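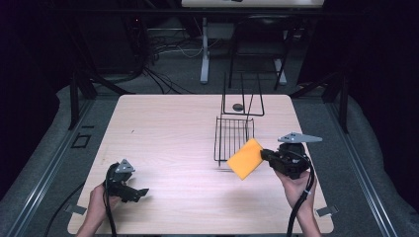

Issue 3, page 2

Progress report to the Prelholm Fund: water-based nail polish, Norus line
Prepared by Pongsak Intarasuk, Gisulley

This report covers the work from March to the end of the second grant period. The first part of the grant paid for the base formula. The second part was for color, wear testing and the first small run of bottles.

Color
Nine shades were planned and seven are finished. The reds and the two blues went through without much trouble. White took most of the time. At the pigment level we started with, it streaked on the first coat and stayed soft under the second. We moved to a finer grind from Ostapchuk and cut the thickener, and it now covers in two coats. The pale yellow and the silver are still open. The silver settles in the bottle overnight and does not mix back in fully when shaken.

Wear testing
We had 40 testers, each wearing the polish on one hand and their usual brand on the other. They kept a daily log of chips, lifting and dullness. Most of the chipping was at the tips of the thumb and index finger. Testers who wash dishes by hand reported lifting at the sides by day four. A longer drying time between coats helped, so the instruction card now says five minutes instead of two.

We received 230 log sheets. A few were filled in after the fact and we left those out of the tables in the appendix.

Removal
The polish comes off with the soy remover, but slowly on the dark shades. Two testers went back to acetone. We are looking at a thicker remover that stays on the nail.

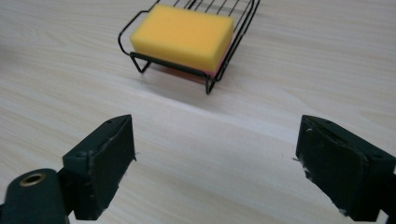 Ezequiel Bañuelos: I wore the dark blue for the full test and the color held up fine. My complaint is the brush. It is too narrow for a thumbnail, so I needed four strokes and the first was already drying by the last. A wider, rounded one would fix that.

Three other testers made the same point. We have ordered samples of a wider brush – the cap stays the same, so the bottles already bought can be used.

Spending
The largest cost this period was bottles and caps, at $1,490. Pigment came in under budget. We ask to move what is left on that line to brushes and label printing.

Next period
Finish the yellow. Decide on the silver by the midpoint – if it still settles, we will drop it and launch with eight shades. Repeat the wear test with the new brush and the revised card, using the same log sheet with a space added for drying time.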